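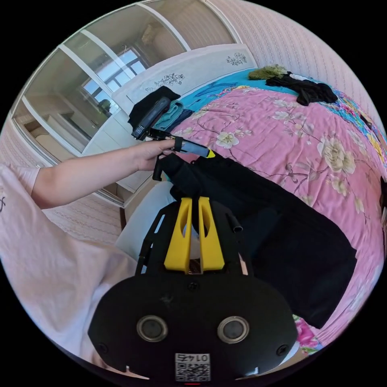

Dark garment held in a two-finger gripper, household program.

About us > Household work

Plestora studies whether machines can yet take on ordinary chores. Under the direction of Azra Pavlović, the company employs 34 people in Lidport and maintains 3 test programs: laundry, dishes and shop-floor sorting.

Our present answer is a limited one. Rigid parts in fixed positions can be handled dependably. Clothing remains difficult, and our laundry program has logged 913 folding tasks to date, of which 371 met the standard set by Agnes Hepburn, Head of Evaluation. 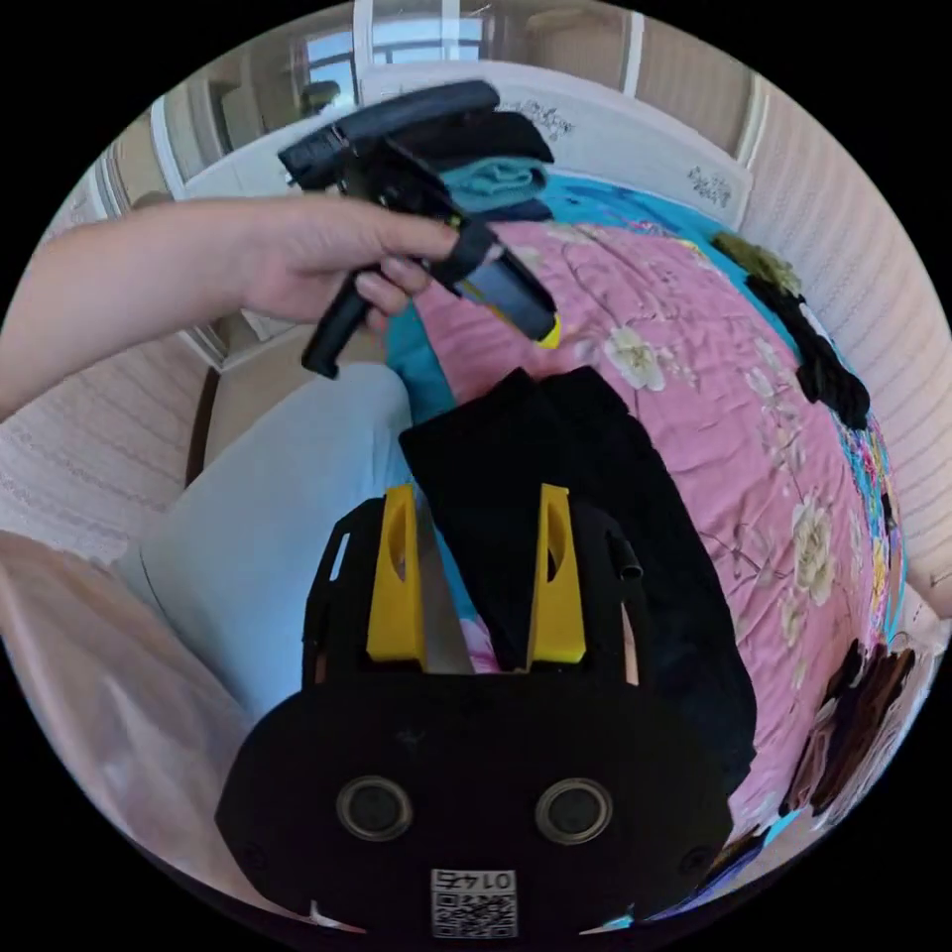

Folded black garment on a quilt, between the gripper fingers.

Results are published each October.

Contact | © Plestora | Back to top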